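Filed under: Politics, Small Countries, Grumbling

I have been trying to follow the coalition talks in Sellutus, which is a bit like following a chess match by mail. Five parties, 15 ministries, and a speaker's chair that everybody claims not to want.

The latest favorite for prime minister is Crăciun, a former transport minister whose best-known speech lasted 4 minutes and was mostly about culverts. I read it twice. It's a good speech if you like culverts.

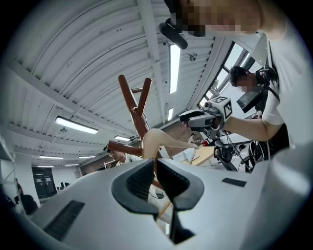

His rivals in the Prondow bloc say he has no vision. Maybe so, but they had a vision last time and it ran to 70 pages, with a foldout map. The ring road on that map still stops in a field outside Brotisness - I've driven to the end of it and had to back up.

What bugs me is the deadline. They set one for early March, then moved it to late March, and now the official line is that talks are "at a mature stage," like cheese. Meanwhile the old cabinet keeps signing things in a caretaker role, including a new logo for the tax office.

My money is still on Crăciun. I also had money on the other guy in the last round, so adjust accordingly.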